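Heater right next to cube shelves, how close is too close?
Home & Storage Help > Bedrooms
Posted by cleretti_mom 24/09/2019

Redoing the small bedroom. White open shelves on one wall, mostly empty cubbies so far. The tall white panel heater on casters ended up right beside them, turned at an angle.
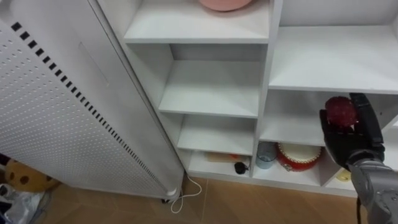 Only plug that works for it is on that wall. Cord is long enough but it loops on the floor by the shelves and I keep catching my foot on it. Two things: is the heater ok there, and what do I put in the bottom cubbys? Kid's room so balls, books, etc. Shelves are Vakara, paid 929 for the whole set w/ the bed so dont want them warped.

stiston_diy
Manual should give a clearance, go by that. Mine is a Leone and says 3 feet from furniture. Yours might be diferent. Unplug it and roll it away when its off, thats what the wheels are for. No extension cord!! And nothing soft in the cubbies on that side, no blankets.

For the balls use the big cubbies on the right. Easy to reach, away from the heater.
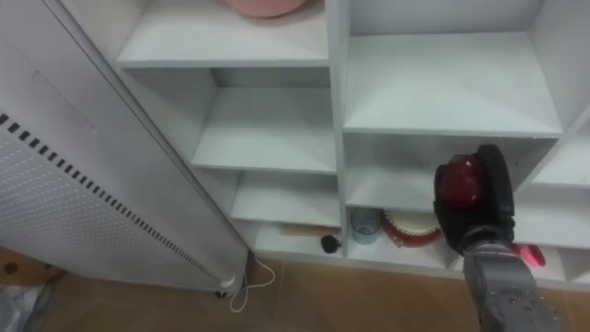
Red ball, right-hand side of the shelves

They do roll out tho. Put a shallow bin in, took me 15 minutes to do all of ours. Brush etc can stay in the bottom left one.

april_attic
what they said. Also anchor the shelves to the wall. we did ours in April, 3 screws, done. Get the plastic bag up off the floor by the heater too 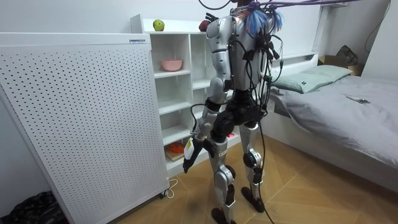
Related threads
Cord covers that stick to wood floors
Bins for open cubbies, what size?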